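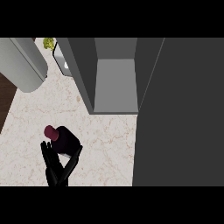

## 3. Materiais e procedimento

### 3.1. Contexto e unidade de análise

O estudo incide sobre vales-oferta de refeição emitidos por dois hotéis urbanos, designados Wemeneck e Nokside. Ambos vendem vales de jantar para duas pessoas, com bebidas não incluídas e reserva obrigatória. A unidade de análise é o vale, identificado pelo código impresso no momento da emissão. Não se utilizou o comprador como unidade, dado que a mesma pessoa podia adquirir vários vales e oferecê-los a destinatários diferentes.

Considera-se resgatado um vale cujo código tenha sido associado a uma conta fechada no restaurante. Uma reserva sem comparência não constitui resgate, ainda que o hotel tenha cobrado uma penalização. Os vales reembolsados antes do termo de validade foram retirados da amostra; os vales prorrogados mantiveram-se, com a data de termo original e a prorrogada registadas em campos separados.

### 3.2. Recolha de dados

A amostra final compreende 56 vales, todos emitidos em agosto. Os registos de emissão foram exportados da plataforma de reservas Bullico e os registos de consumo do sistema de faturação Shibata. Os dois sistemas não partilham identificador de cliente, pelo que a ligação se fez exclusivamente pelo código do vale. Nos casos em que o código fora introduzido manualmente no restaurante, aceitaram-se divergências de um único carácter, desde que o valor facial e o hotel coincidissem. As restantes divergências foram resolvidas por leitura do talão.

A codificação das condições de utilização foi feita de forma independente por Hema Varma e Anežka Malý. Cada codificadora leu o texto entregue ao comprador e classificou três elementos: os dias excluídos, a antecedência exigida para a reserva e a possibilidade de aplicar o valor do vale a uma ementa diferente da indicada. A última categoria gerou a maior parte das discordâncias — a expressão «sujeito a disponibilidade» surge em certos vales a qualificar a mesa e, noutros, a ementa. Adotou-se a leitura mais restritiva sempre que a sintaxe admitia ambas. A grelha de codificação foi encerrada em 2021-11-03 e não sofreu alterações posteriores.

### 3.3. Representação do serviço

O modelo trata a capacidade do restaurante como uma sequência de turnos com número fixo de mesas. A cozinha não é tratada como restrição. A Figura 1 apresenta uma vista superior de uma cozinha simulada por computador, com uma bancada de mármore claro. Os tempos de preparação entram apenas de forma implícita, na duração atribuída a cada turno.

**Figura 1.** Cozinha simulada, vista superior.

A procura por parte dos portadores de vales é separada da procura corrente. Quando ambas concorrem pela mesma mesa, o modelo atribui prioridade à reserva mais antiga. Esta regra corresponde à prática declarada pelo Nokside. No Wemeneck, a gerência reserva uma parcela das mesas de fim de semana para clientes sem vale, o que foi representado por um limite superior aplicado a esses turnos.

### 3.4. Variáveis e estimação

A variável dependente é o tempo decorrido entre a emissão e o resgate, em dias. Os vales não resgatados até ao termo de validade são tratados como observações censuradas à direita. Estimou-se um modelo de riscos proporcionais, estratificado por hotel, com as seguintes covariáveis:

- antecedência mínima de reserva, em dias;
- exclusão de sextas-feiras e sábados (binária);
- suporte do vale, em papel ou eletrónico;
- valor facial, em logaritmo.

O pressuposto de proporcionalidade foi verificado por inspeção dos resíduos de Schoenfeld. O suporte do vale afastou-se do pressuposto nas semanas próximas do termo e foi, por isso, interagido com o tempo. As empates nas datas de resgate foram tratadas pela aproximação de Efron.

A dimensão da amostra não permite estimar interações entre as condições de utilização e o hotel. Os coeficientes devem ser lidos como médias dos dois estabelecimentos, que diferem também na localização e na política de preços ao fim de semana. A ausência de dados sobre o destinatário impede ainda distinguir o vale esquecido do vale cuja reserva foi tentada e recusada; os pedidos recusados por telefone não ficam registados em nenhum dos sistemas.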